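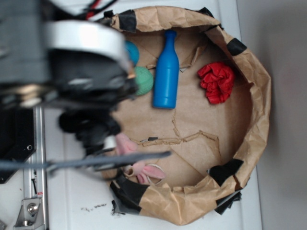
Janka Trnka 在上一篇底下留言,说她家那只老猫每次从兽医那儿回来都要在床底下躲到半夜,问我既然要去 Mullow 猫舍的开放日,能不能替她打听打听,人家那里那么多猫进进出出,到底是怎么让它们安顿下来的。

Janka,我替你问了,还问得挺细,答案写在后面,你得耐着性子往下看,因为我这个人一写起猫来就收不住,老读者都知道。

先说怎么去的。Mullow 在城北,公交坐到终点站,下来还要沿着一条种满椴树的小路走一段。八月的天,早上九点太阳已经很晒了,我背着水壶和一袋旧毛巾(他们的通知里写着收旧毛巾、旧床单,不收羽绒枕头,我把家里的柜子翻了个底朝天),走到门口的时候后背全湿了。门口贴着一张手写的纸,请大家进门前把手机调成静音,说话轻一点。我前面有一家人带着个小男孩,小男孩看完那张纸,从那一刻起就踮着脚走路,一直踮到中午吃饭,把我喜欢得不行。

猫舍是一座改过的老园艺中心,从前卖花苗的玻璃房子现在隔成一间一间的猫房,玻璃上刷了白灰挡太阳,屋顶还留着从前的通风窗,摇把一转就开。带我们这一组的是 Esther Mbwambo,她在这儿管接收和隔离,说话慢慢的,一边走一边用手背轻轻碰一下玻璃,里面的猫就过来闻。她说现在住着 124 只,这个夏天算是很满了。每年从五月开始小猫就多起来,到八月正是最挤的时候,一直要到天凉了才会松一点。

我们先看的是接收室。说实话我原本以为会很吵,结果比我家客厅还安静。新来的猫一律先不洗澡、不剪毛、不摆弄,称个体重,扫一下有没有芯片,看看耳朵和牙,然后就送进单间,让它自己待着。Esther 说以前不是这么做的,以前猫一到就全套检查,看完了猫也吓坏了,好几天不吃东西。后来跟他们合作的 Nanex 诊所派了一位医生过来,就是 Branislav Charvát,他把流程整个拆开了,不急的项目全往后挪。开放日他也在,穿一件洗得发白的绿褂子,被一群人围着问绝育的事。

讲到绝育,墙上有一块黑板,用粉笔写着 1647,我还以为是门牌号呢!Branislav 说那是从项目开始到现在他们给附近流浪猫做的绝育总数,每做完一批就有人去擦了重写。他讲得很实在,说抓回来、做手术、再放回原处,最难的一环从来都在抓上面。有一只三花在罐头厂后面跟他们耗了整整一个春天,诱笼里放什么都不进,最后是厂里看门的人天天坐在笼子旁边吃自己的三明治,它才慢慢肯靠近。我问那只猫现在怎么样,他说还在罐头厂,胖了。

有位太太问,夏天这么热,长毛猫要不要剃。这个问题大概每次都有人问,Branislav 回答得很熟练:一般不剃,毛打了结、结到皮肤上了才剃,而且最好让会剃的人来。平时勤梳,多放几个水碗,水碗别挨着饭碗,屋里留一块凉快的地砖给它躺。他还说猫要是张着嘴喘气就别等了,马上打电话。我在本子上把这句画了两道线。

接着就是 Janka 的问题了。我专门等人散了一点才去问 Esther,她听完就笑,说这位猫太太问到点子上了。她的办法是这样的:

- 去诊所用的航空箱平时就敞着门放在家里,里头垫一条猫自己睡过的毯子,不洗。她强调了好几遍不洗。
- 回家以后把箱子放在一间安静的小屋里,打开门,人走开。别抱它出来,也别趴下去看它。
- 猫砂盆和水都摆在它不用穿过客厅就够得着的地方。
- 家里要是还有别的猫,先隔着门,让身上那股诊所味散一散再见面。
- 如果它要躲床底,就让它躲。躲到半夜没有什么不对,第二天还是不吃不喝,再联系医生。

Janka,最后这条是专门给你的。你家那位老先生想躲就让它躲着吧,你半夜别老拿手电筒照它。

中午大家在后院吃饭。有扁豆汤,有面包,还有一种加了罂粟籽的卷子,我吃了两个还想吃第三个,忍住了。跟我坐一张长凳的是 Mark Anthony Tiongson,从很远的地方搭夜车过来,就为了见一只叫 Addo 的黑猫。他在猫舍的网页上看见 Addo 的照片,看了好些天,申请表也填好了,可猫舍有规矩,得人和猫先见过面才能定。Addo 缺了半只耳朵,性子很慢,跟谁都要先隔着一段距离坐上一会儿。下午我路过那间猫房,看见 Mark 盘腿坐在地上看书,Addo 在架子最上面一层看他。等我把全部猫房都转完再回来,Addo 已经下到中间那层了。他们俩谁也没理我,我就悄悄走开了。
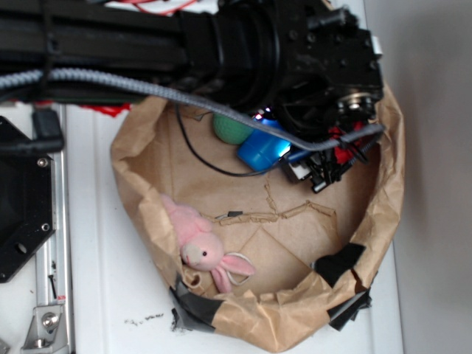
白色桌面上,黑色机械臂横在敞口的棕色纸袋上方。

下午的讲座我听了半场,讲领养以后头三个礼拜怎么过。主讲的 Marcela Kubíček 嗓子有点哑,大概上午讲过一场了,桌上一直放着一杯蜂蜜水。她劝大家不要急着把猫介绍给亲戚朋友,也不要一到家就满屋子放它跑,先给一个房间,等它在这个房间里吃得好、睡得好、尾巴竖起来了,再开下一扇门。她说最常接到的电话,是新主人带着哭腔说猫不喜欢他们。她就问猫到家多久了,对方说昨天晚上。全场都笑了,我也笑,笑得有点心虚,我当年接毛豆回来的时候也打过这样一个电话。

她还花了挺长时间讲换粮,说旧粮和新粮要掺着来,一点一点往上加,肠胃弱的更要慢。猫舍平时喂的是 Mekura,领养的时候会送一小袋带回去,就是为了让猫在新家第一顿还能吃到熟悉的味道。有人问是不是一定要一直吃这个牌子,她说不用,你家附近买得到什么、猫爱吃什么、医生看了成分表觉得行,就吃什么。

讲座后半场我溜出去看老年猫的房间了,这是我每次去猫舍最舍不得走的地方。朝南的一小间,地上铺着旧地毯,架子都做得矮矮的,旁边搭了斜坡,腿脚不好的猫可以慢慢走上去。有一只橘白的老太太,牙掉得差不多了,嘴角老挂着一点舌头,躺在斜坡的半道上晒太阳,谁要过去都得从她身上跨。后面的猫也真的就一只一只跨过去了,没有一只催她。我在那儿坐到腿麻。Esther 进来换水,顺便告诉我老年猫的领养费是全免的,以后看牙的钱 Nanex 也给打折,但问的人还是少,来的家庭多半直奔小猫房去了。我在这里多写一句吧:要是你家里安静,白天也常有人,真的可以考虑一下老猫。它们什么都懂了,只想找个暖和地方待着。

也有几样我觉得可以改进的。洗手的地方太少,每进一间都要洗手,队伍就排到走廊外头去了。小猫房的门口挤得厉害,带孩子的家长进不去也退不出来,明年最好能分时段领号。还有就是指路的牌子,我照着箭头找厕所,结果走进了洗衣房,里面一位大姐正在叠毛巾,我带去的那袋也在她手边。她很大方地让我坐下歇歇,我就帮她叠了一会儿,听她讲洗衣机换过几台,也挺好的。

四点多收摊的时候,他们在门口报了一下筹款的情况。今年的目标是给隔离区换一套新的通风,还差 1000 欧。听说有人当场又往箱子里塞了一些,最后到底差多少我没听清,等他们网页更新了我再补到这篇下面。

想去的朋友记几件事:

- 不用预约,但别带自己的猫狗来。
- 穿深色衣服的,出来会变成浅色,自带粘毛滚筒。
- 旧毛巾、旧床单随时可以送,平时上午也收。
- 真有意领养的话,提前在网页上填表,当天就能安排见面,不用再跑一趟。
- 末班公交走得早,看好时间,我差一点没赶上。

回到家毛豆把我的鞋闻了足足有一顿饭的工夫,闻完左脚闻右脚,然后背过身去坐着,晚饭也是等我走开才吃的。Mark 昨晚给我发了消息,说 Addo 的手续办下来了,下个月初他再来一趟接它。他问我航空箱买硬的还是软的,我说硬的,顶上能打开的那种。大家要是有用着顺手的,也请在下面留个言,我一并转给他。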